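Open day at the Kolář dairy, Rurkberg
Oct 2, 2026

I got up at an hour I usually only see from the other side to go look at cheese. My sister-in-law had a spare ticket, she got sick, and I was the only person in the family willing to drive to Rurkberg in the rain for it. Best decision I've made all fall!

Rurkberg is one of those towns you pass on the way to Trostberg and never stop in. There's a church, a feed store, a bakery with a line out the door, and then a long yellow building behind a row of poplars that you would take for a school. That's Kolář. They've been making cheese in it since before my parents were born, and once a year they open the doors and let the rest of us tramp through in paper shoes.

Parking was in a field. Wear boots if you go. I wore my nice sneakers and I've now washed them twice.

They split us into groups at the gate and mine got Štěpánka Matoušek, who I liked right away. She started out in the shop, moved to the night shift, and now runs the make room, and she talks fast and with her whole arms. She handed out hairnets (and beard nets, which caused some hilarity between a father and his teenage son) and gave us the rules: no rings, no phones over the vats, wash up to the elbows, stay behind the yellow line.

First stop was milk intake. I figured this would be the dull part and it wasn't at all. The truck comes in before dawn, somebody pulls a sample, and until the sample clears the whole load just sits there with the driver drinking coffee. They buy from farms close by, most of it from a family up the hill who keep 80 cows. Štěpánka told us she can taste when those cows have been moved to the lower pasture. A man in our group plainly didn't believe her. I did.

Then the make room, which is warm and loud and smells like sweet butter with something sharper under it. The big vat holds 600 gallons and they fill it once a day. We got there just as they were cutting the curd, and I could have stood there all morning. Two people work from opposite ends with these harp-looking things strung with wire, pulling them slowly through what looks like a giant panna cotta, and it goes from one solid mass to little trembling cubes. The cutting takes no time. After that it's stirring, stirring, stirring, and a lot of looking. One of the cheesemakers kept squeezing a handful and opening her fist to see whether it held together. They have thermometers and meters for everything and she still went by the fist.

I asked what happens to the whey and got a much longer answer than I expected. Some goes to a pig farmer, some gets cooked down for a brown spread they sell in the shop, and a bit of it goes into the bread at that bakery in town. So that explained the line.

Off the make room there's a side area for the small batches, the soft cheeses and whatever they're experimenting with. This was the hands-on part, so we all crowded in around the tables and got aprons. We made a plain fresh cheese, the kind you can do at home with milk and lemon juice if you have patience, and I'm proud to say mine came out very respectable. The woman next to me, Oľga Kopecký, had driven even farther than I had and makes cheese in her garage every weekend. She looked at my curds, said "more salt," and was completely right.
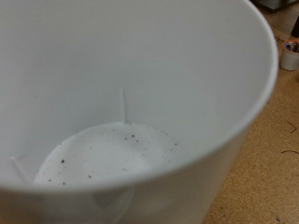 White plastic, wide at the top and narrower at the bottom.

I asked Oľga what she uses at home and she said an old stockpot, a colander and a pillowcase. The pillowcase is only for cheese now. Her husband learned that the hard way.

After we'd cleaned up (they make you do it properly, with brushes) we went down to the cellars, and if you only care about one part of this report, make it this one. You go down a stone staircase, the temperature drops, and then you're in a long vaulted room with shelves up to the ceiling on both sides and wheels of cheese on every one of them. It smells like mushrooms and wet rock and a little like a gym bag. I mean that kindly. The cellar is Romana Bednárik's kingdom. She turns and brushes the wheels, and she's the one who decides when each one is ready to leave. The regular wheels get 90 days. The good ones get as long as she feels like giving them.

She had a little steel tool for pulling a plug out of the side of a wheel, and she broke off crumbs for all of us, then pushed the rest back in and smoothed the hole over with her thumb. The young cheese was mild and milky and a bit squeaky. The older one had crunchy bits and tasted like toasted nuts and pineapple — I wrote "pineapple??" in my notes and underlined it. A kid asked if there were mice. Romana said no, there was a cat, and she wouldn't say any more about it.

The only stretch I'd cut was the film. They sat us on folding chairs in the packing hall for a history of the company with a lot of slow piano music, and my feet were cold by then and I could smell the grilled cheese from the courtyard. I wasn't the only one shifting around.

The grilled cheese, though! Thick bread, the older cheese, a spoonful of pickled onion. I had one and then went back and had another. Coffee was a little weak. There was cider too, from an orchard called Plivon a few miles over, cloudy and very tart, and I brought a bottle home.

The shop was a zoo by early afternoon, so go before the tour if you can. The brown whey spread had already sold out, which I'm still sore about. I came away with a wedge of the aged, some of the fresh cheese in herbs, and a bag of curds that did not survive the drive back.

A few practical things, as people always ask me. Tickets come with the tasting, but the food in the courtyard is extra. Bring cash for the cider stand. The cellar stairs are steep and there's only a rail on one side, so it's not great for bad knees, and you can't take a stroller down. Kids were fine in the make room as long as somebody held on to them. The whole tour took a bit over 2 hours with the film, and then you can hang around as long as you like.

They're doing a smaller evening thing in November, cellar only, with Romana cutting into some of the wheels she's been holding back. My sister-in-law says she's feeling much better and would like her ticket this time. I told her we'd see.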